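The Drirside tidy-up

I came to Drirside on the slow bus, with a cheese roll in my bag and the firm belief that I'd be home by four. I got home at half past nine. I blame Cristian Llanos, who met me at the door with the words "we're just about to try one thing", and I now know that this is what people in robotics clubs say when they mean the whole evening.

The club meets over a tyre fitter's on the Hiltby road, up two flights of stairs that smell of rubber and instant soup. It's a student club, mostly second and third years from the college, with a few sixth-formers who come along after school and know more than anybody. They've got the upstairs on the cheap on condition they don't drill after six. There are 11 regulars. I was introduced to all of them very fast and I apologise to the ones I then called by somebody else's name until the end (sorry, both Jameses, and sorry to the person who isn't called James at all).

What they're working on is the Antunes Cup, which sounds like sailing and is in fact tidying. Teams bring a two-armed robot, the judges hand over a box of household odds and ends, and the robot has to put the mess where it belongs. It's held in August in a sports hall in Hiltby, and there are no lasers and no flamethrowers and nobody's robot gets flipped on its back. I asked whether people come to watch. Cristian said that his mum came last year and that she'd shouted advice.

I'll admit I had expected wheels. My idea of a student robot is something the size of a shoebox that follows a line of tape and then hits a chair leg. These are arms, and they're fixed to the table, one from each side, and the first time they moved while I was standing there I took a step back and trod on someone's rucksack. They aren't fast, mind you. You could make a cup of tea in the time it takes one of them to decide about a crayon box, and several people did.

The way the club teaches them is by doing the job over and over. Somebody drives the arms by hand through the whole tidy, every reach and grab, and the computer keeps a record of it. Then they muddle the table up and do it again. The pile of recordings goes into a program (theirs is called Jatotar, after a misheard lyric, and no amount of asking got me the song) and Jatotar tries to work out what you'd do next if you were a sensible person with a table to clear. On the evening I visited they had 333 recordings they were happy with. They wanted 426, a number worked out on the back of a takeaway menu that's now taped to the wall and spoken of with some reverence.

"Happy with" covers a lot of arguing. A recording gets thrown away if the driver dithers, or knocks something, or scratches their nose halfway and leaves the arm hanging in mid-air. Brayan Cuadros keeps the list and he is merciless. He threw out four in a row while I was eating my cheese roll, all by the same poor lad, who took it very well and then went and stood on the landing for a bit.

They let me have a go, of course. I don't know why I agreed! You hold a pair of handles, and when you squeeze, the fingers close, and it all feels perfectly natural until you try to pick up a rubber band. A rubber band is a horrible thing to pick up. It's flat, it's floppy, it hasn't got an end, and if you come at it from slightly the wrong angle it just slides along in front of you like a dog that doesn't want its bath. I chased one for what felt like a fortnight. When I finally had it I was so pleased that I let go of the handle to point at it, and dropped it, and Brayan wrote something on his list without looking up.

Boxes are kinder. A box has sides and it stays a box. The trouble there, as a sixth-former called Mo explained to me at great length and with a biscuit, is that a driver who has had a good run at boxes starts grabbing them all the same way, always across the middle, always from the same side. Jatotar then learns that this is how the world is. Turn the box round and it goes for the place where the middle used to be. So there's a rule, written up by the kettle, that you have to lay the things out differently each time, and that you aren't allowed to lay out your own table. Someone else does it for you. I noticed that people got quite spiteful about it as the evening went on.

And bins! I had no idea there was so much to fall out over with bins. The cup rules give you containers and tell you which sort of thing goes in which, but they don't say how straight the containers will be standing when your turn comes. Last year the club practised with everything lined up beautifully. Then a judge put the containers down any old how, as judges will, and the robot carried a perfectly gripped glue stick across the table and let it fall on bare wood, three times, with great confidence. Cristian does a very good impression of it, including the noise the hall made. They came ninth.

This year nothing gets lined up. They've also stopped clearing the table between the easy things and the hard things, so whoever's driving has to work round what's already there, which makes for slower recordings and more bad language. By seven o'clock the elastics had been shared out again for a fresh start and the arms were back at work, with crayon boxes and little yellow tubes among the loose bands, and a lamp shade on its side at the back.
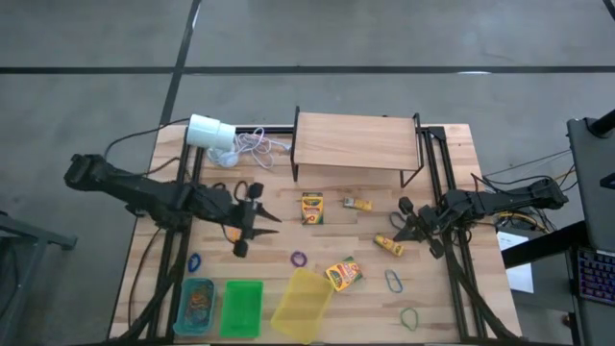
Brayan reckons they should give up on the bands altogether and bank the points for the boxes, and he told me so more than once over the course of the night. The way he sees it, a band takes three times as long as a box and scores the same, and a team that only did boxes and did them cleanly would have finished fourth last year. He's done the sums. He thinks the bands are vanity.

Cristian doesn't agree, and I got the feeling that this was a conversation that had been going on since the spring and would still be going on in the minibus. His side of it is that anyone can do boxes. He'd sooner come ninth again with a robot that can get hold of an elastic than fourth with one that can't, and besides, the judges are allowed to give a few extra marks for anything they think is difficult, and he's convinced that a band lifted clean off the table would have them out of their seats. (I've since looked at the rules. It's up to five marks and it says nothing about seats.)

The rest of the club is split, although I suspect most people just want to be allowed to finish before the last bus. They've settled on a sort of truce for now, where each session is half boxes and half bands, and whoever's on the handles at the changeover gets to moan about it.

I ought to say something about money. The arms came second-hand, and getting them running took the whole of the winter and a great many evenings of people lying on the floor looking upwards. The club's entire budget for this term was 102 pounds. A good slice of that went on a replacement cable, and another on the entry fee, and what was left went on stationery. I thought stationery meant paper. It means crayons, glue sticks, bands, anything with a shape that might turn up in the judges' box, and it has to be bought again fairly often, seeing that a crayon box that's been squeezed two hundred times by a robot stops looking much like a crayon box. Mo takes the crayons home for her little brother. He has, she says, hundreds.

At twenty past eight they stopped recording and did the thing I'd been hoping to see, which was letting Jatotar have the arms to itself. Everybody stood up for it. The laptop fan came on. One of the Jameses (I think) read out the seconds, and the arm on the right went out over the table, stopped, thought, went a bit further, and picked up a box. A proper cheer went up! It swung the box across and let it go, and it landed in the bin, or anyway half of it did, with the other half leaning on the rim in a way that had Brayan reaching for the rulebook. Does leaning count? It does if it's still there when the clock stops. It was still there when the clock stopped.

Then it went after a band. I won't pretend it got it. It came down in very nearly the right place, closed its fingers on nothing at all, lifted the nothing up with enormous care and delivered it to the bin. Cristian was thrilled. He made everyone look at how near it had been, and he had someone measure it with a ruler, and he wrote the measurement on the takeaway menu underneath the other number. Brayan said that a miss was a miss and put the kettle on.

They were going to do one more run after that. I had a bus to think about, so I said my goodbyes, found my coat under a pile of other people's coats, and was halfway down the first flight when the shouting started again. I did go back up to see. It was a box.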